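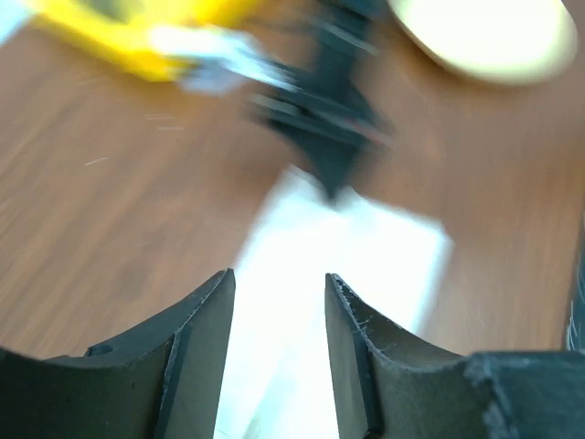

A reader in Sodolbridge writes that her worktable goes back to being a heap within a day of every cleanup, and wants to know what sort of box she should buy. She has 2 already. Both are full.

Hold off on the box. Start with the paper, which breeds. Go through it standing up, since a chair leads to reading, and reading leads to a 2,000-word article on gutters you clipped in August. Bills go in one folder, anything with a blank back goes in the scrap stack, and the rest goes out.

Then lay a clean white sheet flat on the table before you start any fiddly job. A dropped screw shows up on it, glue lands on it, and when you're done you can fold it into a chute and pour the leftovers back into the jar. Plain printer paper curls. I use thin card – 120 sheets from Lotero have lasted me longer than two staplers.

Tape the corners if there's a fan going. Swap the sheet when it gets grubby, and try not to write phone numbers on it. I lost the plumber that way.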